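Zatik Program, Bench Handling Cell: Progress Report for November
Prepared for: Plallbridge Fund, Equipment and Methods Line
Prepared by: Umesh Sachdeva, cell lead
Work package 2: setup, upkeep and repair of the two-arm cell

1. Status

The cell is running. Work package 2 is on schedule except for the spare gripper set, which is covered in section 5. Spending stands at 1862 against an allotment of 2000 for consumables and small parts. The remaining balance is committed to finger pads and cable ties.

The cell logged 200 bagging cycles in the reporting period. A cycle is one item taken from a container on the floor of the booth and released into a bag. Maintenance stops were not counted as cycles. Log files are on the shared drive under Flamness, the working name for this cell.

2. Gripper fingers 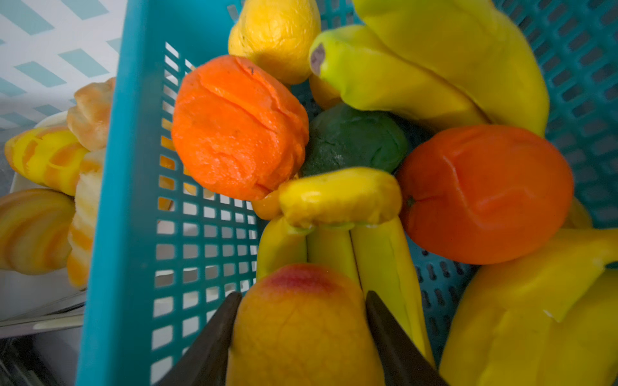

Finger alignment was the main cause of lost time at the start of the period. The left arm was closing with one finger slightly ahead of the other, and round items rolled out of the grip on lift. The mounting screws were backed off, the fingers closed on a flat gauge, and the screws tightened again with the fingers under light load. We then moved the check to the teal basket, where the stock lies packed together and both fingers have to find a way in between neighbors. The plastic peach is now the standard test piece, with the fingers coming in at an angle from either side and the bananas directly behind it. A gripper that passes on the peach goes on to the orange and then the lemons.

The alignment check is done at the start of each working day and takes four minutes. It is repeated after any collision stop. The procedure is one page long and is kept in the cell binder, together with the torque values for the finger screws.

One open point: the wrist cameras have to be refocused when the fingers are replaced, as the new set stands slightly further out. Refocusing is done by hand at present. A printed target at fixed distance is being made.

3. Film and bag handling

Thin film remains the hardest material for the cell. The closing force that holds a piece of fruit securely is more than is needed for film, and the position reading at full close does not change enough to tell a held fold from no fold. The controller was reporting a good grasp in both cases.

Two changes were made. The zero position of each gripper is now reset with the fingers fully closed on nothing, every morning, before the alignment check. The pads are wiped with alcohol at the midday stop, as dust on the pads was found to shift the zero by a small but repeatable amount. Since the changes, false grasp reports on film have fallen to 32 for the period, most of them in the first week. The wrist view is reviewed by the operator whenever a film grasp is flagged as uncertain.

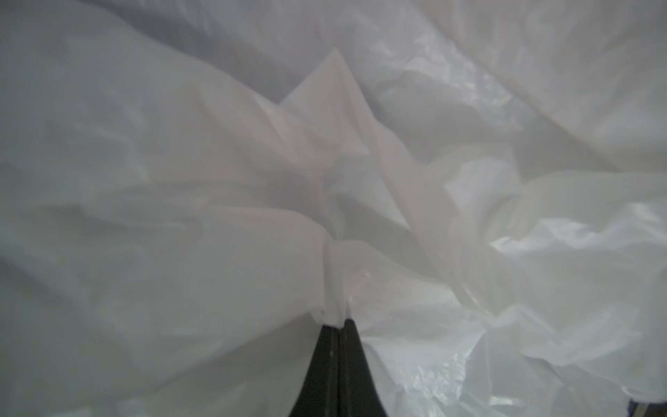 Figure 2. Wrist view, fingers closed on a pinched fold of white plastic film.

The folds running in toward the finger tips are the feature the operator looks for. If they are absent, the grasp is released and repeated. An automatic version of this check was proposed by Chow under the supply agreement and will be quoted separately. It is outside the present budget.

4. Layout and base rail

The base rail was taken off, cleaned, and bolted down again on Thursday of the second week. Both arms had to be recalibrated afterward. The rail had been creeping toward the operator under repeated reach moves, and the effect on the arms was a steady offset at the back of the booth. Witness marks have been added at both ends of the rail, and the bolts are checked weekly.

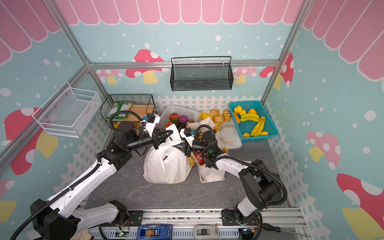 CELL UPKEEP

Arms. Both arms work from the front rail and meet over the middle of the floor, where the white plastic bag and the paper bag stand next to each other. With the two grippers this close, the minimum separation in software has been raised. Two contact stops occurred before the change and none after it.

Cables. Each arm's cable is inspected for chafing at the joints. The sleeve on the right arm was replaced. No wire damage was found.

Rail electronics. Connections on the rail are checked by hand with power off. One connector was reseated. A bracket to keep the wiring clear of the operator's tools has been drawn but not made.

Floor stock. Baskets and trays are returned to their places against the back wall before each run.

5. Delays and next period

The spare gripper set arrived with the wrong adapter plate and was sent back. Until the replacement is here, a damaged gripper would stop the cell for as long as the repair takes. Delivery is promised for the first half of the next period.

Planned work: fit and align the spare set, finish the focus target, make the wiring bracket, and repeat the film trials with a second bag type. No change to the total budget is requested. We ask for approval to carry the unspent balance forward.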